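Tullwood Handheld Gripper Set: known fault in the November batch

README, revision 2

Read this before training on any recording from the November batch. Part of the batch has a gripper width error that the automatic checks did not catch.

Contents

The set holds 3000 recordings of tabletop tasks made with the Reltby handheld gripper. Each recording has wide-angle video, a tool pose track and a gripper width track. Of these, 123 are affected by the fault and are listed in bad_width.txt.

What went wrong

Gripper width is read by an encoder on the left finger carriage. A set screw on the encoder hub worked loose on one unit. The fingers kept moving normally, but the hub slipped on its shaft whenever the operator squeezed hard. After a slip, the width track reads wider than the real opening. The offset grows over a session and never returns to zero.

The range check only rejects values outside the travel limits, so the bad tracks passed. We found the fault when a policy trained at Tumalness stopped closing before it touched the object. On the arm there, it then lifted with an empty gripper and swung toward the next station. The operator pressed the stop. No one was hurt.
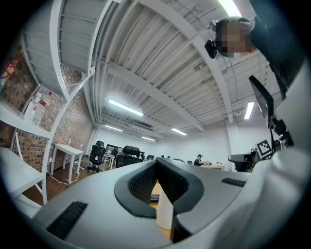 Video and pose tracks in the affected recordings are good. Only the width track is wrong, and it can't be corrected with one constant, as the slip happens at different points.

What to do

Drop every recording in bad_width.txt, or use it for video and pose only. Do not run a policy trained on the unfiltered batch on a physical arm. If you already have, retrain from the filtered list and test at low speed with the stop in reach.

Changes to the hardware

The hub now has a flat and thread locker on the screw. Operators close the fingers fully at the start and end of each recording, and the Wihongi checker rejects the file if the two readings differ. The first 900 recordings made this way all passed.

Open issues

The checker does not catch a slip that happens during the final close. Please report any you find, with the recording number.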